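4 面向桌面抓取任务的商用仿真套件评测

4.1 评测对象与范围

本节讨论Trerevix仿真套件在桌面级抓取与放置任务中的适用性。该套件以订阅方式提供，由场景编辑器、物体资产库、腕部视角渲染模块和轨迹回放工具四个部分组成，并附带与控制器通信的中间层。供应商将其定位为示教数据采集之前的预验证工具：用户先在虚拟工位中调试任务流程，再把配置迁移到实体工位。我们采用的版本于2022年8月23日冻结，此后供应商发布的更新未纳入评测。

作为对照，我们选用了实验室内部长期维护的Clunar环境。两者均在同一台工作站上运行，物理步长、相机内参和机械臂模型保持一致。Clunar没有图形化编辑器，场景以文本配置文件描述，因此4.3节中关于编辑效率的结论只涉及Trerevix本身，不作横向比较。

4.2 任务设置

评测共包含11项任务，其中2项要求把物体从带侧壁的容器中取出，其余为平面上的拾取、放置和推移。每项任务由操作员通过遥操作设备完成10次示教，示教轨迹随后在两个环境中分别回放。示教工作由Jolene Pryor与Flynn Gilchrist承担，二人此前均使用过同类设备，但未接触过Trerevix的操作界面。

任务指令以自然语言给出，目标物体和目标容器在指令中均有明确指代。物体初始位姿在给定区域内随机采样，采样后若存在相互穿透则重新生成。回放成功的判据为：目标物体的几何中心落入目标容器的内轮廓投影，且在轨迹结束后保持静止。对于从容器中取出物体的任务，另外要求容器自身的位移不超过预设阈值。

4.3 场景编辑与资产质量

Trerevix的资产库按用途分类，每个物体包含视觉网格、碰撞网格和惯性参数。碰撞网格由凸分解得到，用户可以调整分解精度。默认精度下，薄壁容器的内壁会略微增厚，夹爪进入容器时可用间隙随之减小。Vesela Mladenović逐一检查了任务所涉及的容器，并将其中误差较大者改为手工建模的碰撞体。修改后，取出类任务中夹爪与侧壁的非预期接触明显减少，但单步求解时间有所增加。

镂空结构是另一处需要说明的问题。资产库对网孔类表面采用两种处理方式：一种在视觉网格中保留真实孔洞，另一种仅以贴图表示。两种方式在远距离视角下差别不大，在腕部相机的近距离视角下则会影响深度图。套件文档未标明各资产采用哪种方式，用户只能在编辑器中切换线框显示后自行确认。我们建议供应商在资产元数据中增加相应字段。

编辑器的批量随机化功能较为完善。光源方向、桌面材质和物体颜色可以分别设定取值范围，并导出为可复现的随机种子。不足之处在于随机化规则不能引用物体之间的相对关系，例如无法直接规定“目标物体始终位于容器内部且靠近长边”，只能通过脚本接口实现。

4.4 腕部视角渲染

腕部视角由安装在末端法兰附近的虚拟相机生成，外参可以从实体工位的标定结果导入。Ruawai工位的标定文件由Ngaio Katene提供，导入过程中需要手动转换四元数的分量顺序，转换后渲染结果与该工位的相机安装方式一致。

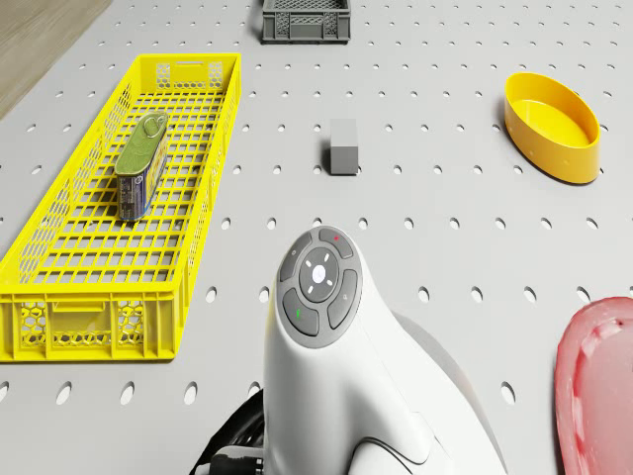 图1 Trerevix渲染的桌面任务视角

遮挡是腕部视角配置中最难折中的因素。相机离末端越近，操作区域的分辨率越高，机械臂自身占据的像素也越多。在图1所示的配置下，白色机身外壳从下边缘伸入，顶部的圆形按键面板完整可见，近处的一部分孔板因此被遮住；位于左侧黄色周转筐内的罐子则未受机身遮挡，拉环和盖面均可分辨，标签上的小字无法辨读。对于以物体类别和颜色为指代依据的指令，这一清晰度已经足够；若指令需要依据标签文字区分外形相同的物体，则应提高渲染分辨率或改用更近的相机位置。

阴影质量对位姿估计也有影响。Trerevix默认启用软阴影，物体与支撑面的接触关系因而较易判断。关闭软阴影后渲染速度提高，但小尺寸物体的高度估计误差增大。Eamon Carroll在5月进行的预实验中得到过相同趋势，当时使用的是Zovent渲染后端，尚未对按键面板等机身细节建模。

4.5 回放一致性

在平面拾取和放置任务中，两个环境的回放结果基本一致，差异主要来自夹爪闭合阶段的摩擦参数。取出类任务的差异较大：未修改碰撞体时，Trerevix中有大约2次回放因夹爪触碰侧壁而中断，替换碰撞体后未再出现。推移任务对支撑面摩擦系数敏感，两个环境的默认值不同，统一后末端位置偏差落入判据允许的范围。

轨迹回放工具支持逐帧检查接触力，并能将异常帧与腕部图像对齐导出，这一功能在定位上述中断原因时使用较多。中间层的时间戳采用仿真时钟，与实体控制器的系统时钟之间没有自动对齐机制，混合使用两类数据时需另行处理。时钟对齐的具体步骤以及碰撞体的修改清单见附录B。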